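08/07/2024

Two-arm build, shared workshop, back bench. Carrying on from the May notes, which stop at the point where the second arm was bolted down and not wired.

Wiring is finished. The second arm runs off its own supply now. When both shared one, the voltage sagged every time the shoulder joints moved together and the left arm would drop its bus connection. Two supplies, grounds tied at the terminal block, fuse on each. Ran both arms through the warm-up loop for 40 minutes with no dropouts. Motor cases were warm at the end but I could keep a hand on them.

The Mavo driver boards are fine. The connectors that came with them are not. Two of the crimps pulled out with almost no force, so I cut them all off and redid them with the better tool from the drawer under the drill press. If you open another bag of these, redo them before they go in. The bag is marked.

Finger pads: printed the new black ones last night at 90 percent infill. They are stiffer than the old set and the tips close without crossing. The first pair came out slightly long and touched the housing when fully open, so I took 2 mm off the base in the model and printed again. The file in the shared folder is the corrected one. The older file is still there with "old" in the name. Please leave it until I have checked the bolt spacing on the Trekberg arm, which may still want the earlier base.

Zeroing took most of the afternoon. The procedure in the Clestlow manual assumes the arm is mounted upright with nothing on the wrist, and ours has the camera bracket in the way at the last joint. What worked:

1. Power off, move every joint by hand to the taped marks.
2. Power on with the motors limp, read the encoders, write the offsets.
3. Drive to the rest pose slowly and check against the cardboard template.
4. Repeat for the wrist only, with the bracket loosened and swung out.

Step 4 is not in the manual. Without it the wrist is off by enough to see.

After that, table tests. Both arms over the same work area, a few ordinary things laid out: flat pink box, wooden toy box, green towel, orange bottle. I kept speed at the low setting for all of it.
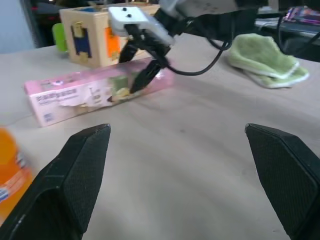 The flat items are the hard ones. With the fingers coming straight down there is very little margin in height, and a small error in the table plane means the tips either stop short or press into the surface. I measured the table again and it is lower at the far side than the number in the config. Entered four corner heights in place of the single value and the approach is better. It still needs a softer stop at the bottom of the move. Right now the arm pushes until the current limit trips, and that limit is set too high for printed fingers.

Ran 46 grasp attempts in total across the items, and 19 of those held through the lift. Most of the misses were low objects. The towel was picked up more often than I thought it would be, though it drags and the arm doesn't know it. The bottle is fine if the approach is from the side and poor from above.

Cable routing needs work. The loop on the second arm has enough slack for full reach, but it swings when the arm turns fast and I don't like where it ends up at low speed either. I'll try a clip on the forearm and a shorter loop. The Magaña cable sleeve is too stiff for the wrist section. Use it from the elbow back only.

One more thing on the software side. The collision check between the two arms is only a box around each wrist, so it stops the motion well before there is any real risk. I left it that way. Don't turn it off to get more reach. Move the base of the second arm out if you need room, then redo the zeroing.

To do:

- lower the current limit for the close and the downward move
- forearm clip, print two
- check bolt spacing on the Trekberg base
- order crimps, we are nearly out
- put the four corner heights in the main config, they are only in my copy

Main switch is off and both arms are in the rest pose. The e-stop is pressed in, so twist it out before powering up or the drivers will report a fault on all joints.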